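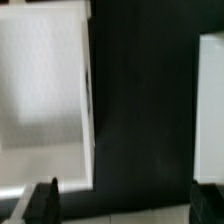 Mattes Schwarz neben Weiß, im unteren Teil ein paar kaum sichtbare Punkte.

Möbellack Jirinby Tiefmatt Schwarz im Test
Dienstag, 2. August

Auf der Dose steht »eine Schicht genügt«. Den Satz kenne ich von so ziemlich jedem Lack, den ich in den letzten Jahren gekauft habe, und gestimmt hat er noch nie. Bei Jirinby Tiefmatt von Vimovden steht er gleich zweimal, vorne groß und hinten noch einmal im Kleingedruckten, dort allerdings mit dem Zusatz »auf geeigneten Untergründen«. Welche das sind, erfährt man nicht.

Gestrichen habe ich eine alte Kommode, die vorher klar lackiert war, zwei Regalböden und ein Probebrett aus Fichte. Die Dose enthält 900 Milliliter. Für die Kommode samt Schubladenfronten hat das gereicht, für die Regalböden wurde es beim letzten Anstrich knapp, und das Probebrett hat von der Unterseite nie etwas abbekommen.

Verarbeitung
Der Lack ist dick. Beim Öffnen dachte ich erst, er sei überlagert, aber nach ein paar Minuten Rühren wird er geschmeidig. Mit einem flachen Synthetikpinsel lässt er sich ordentlich verteilen, solange man nicht zurückgeht. Wer nach zwei Minuten noch einmal über eine Stelle streicht, zieht Rillen, die bleiben. Die Anleitung empfiehlt eine Schaumrolle »für ein makelloses Ergebnis«. Mit der Rolle hatte ich Bläschen, vor allem an den Kanten. Eine Flockrolle war besser, und auf den Fronten bin ich am Ende bei ihr geblieben.

Der Geruch ist schwach, da gibt es nichts zu meckern. Staubtrocken war die Fläche nach der angegebenen Stunde. »Überstreichbar nach vier Stunden« halte ich dagegen für optimistisch. Beim ersten Versuch habe ich mich daran gehalten und mir an der Seitenwand die untere Schicht wieder aufgerissen. Danach habe ich über Nacht gewartet und hatte Ruhe.

Deckkraft
Auf der Fichte schimmerte nach dem ersten Anstrich das Holz durch, auf der Kommode war es fleckig. Zwei Schichten braucht man überall, an den Kanten drei. Für Schwarz finde ich das schwach, denn dunkle Töne decken normalerweise eher leicht. Zwischen den Anstrichen habe ich mit 300er Papier geschliffen, sehr leicht. Vimovden hält das für überflüssig. Ohne Zwischenschliff fühlte sich der eine Regalboden an wie feines Schmirgelpapier, also habe ich ihn nachträglich doch noch geschliffen und neu gestrichen.

Wie matt ist tiefmatt?
Matt ist er, das muss man ihm lassen. Bei Licht von der Seite sieht man einen weichen Schimmer, mehr nicht. Schön gleichmäßig wird es aber nur auf wirklich glattem Untergrund. Und dann das alte Leiden aller matten Schwarztöne: Staub, Fussel, Fingerabdrücke. Auf der Dose ist von einer »Anti-Touch-Formel« die Rede. Ich habe morgens mit trockenen Händen eine Schublade aufgezogen und konnte danach genau sagen, mit welchen Fingern. Mit einem feuchten Mikrofasertuch geht das weg, nur darf man nicht reiben. Wo ich gerieben habe, glänzt es jetzt. An der Oberkante der mittleren Schublade ist die Stelle so groß wie eine Münze, und ich sehe sie jedes Mal.

Kratzfestigkeit
Der Fingernagel hinterlässt einen hellen Strich, der sich meistens wegwischen lässt. Ein Schlüssel hinterlässt einen, der bleibt. Die volle Härte soll nach zwei Wochen erreicht sein. Ich habe die Probe nach drei Wochen wiederholt und keinen großen Unterschied bemerkt. Für eine Kommode im Schlafzimmer reicht das. Eine Tischplatte würde ich damit nicht streichen, auch wenn der Tisch auf dem Etikett abgebildet ist.

Im Vergleich
Im Januar hatte ich den Mattlack von Jindham auf zwei Hockern. Der deckt besser und trocknet langsamer, ist aber eher seidenmatt und riecht strenger. Wer das stumpfe Schwarz haben will, kommt bei Jirinby näher heran. Wer Möbel streicht, die angefasst werden, ist mit Jindham vermutlich zufriedener.

Der Onlineshop wirbt mit 3.416 Bewertungen, fast alle mit voller Punktzahl. Ich habe etliche davon gelesen. Auffällig viele stammen vom Tag der Lieferung, da ist die Dose wahrscheinlich noch zu gewesen.

Plus: geruchsarm, wirklich matt, Pinsel lassen sich mit Wasser auswaschen
Minus: eine Schicht genügt nicht, Glanzstellen beim Putzen, Trockenzeit zu knapp angegeben

Drei von fünf Punkten. Die angebrochene zweite Dose brauche ich noch für die Regalböden, eine dritte kaufe ich nicht.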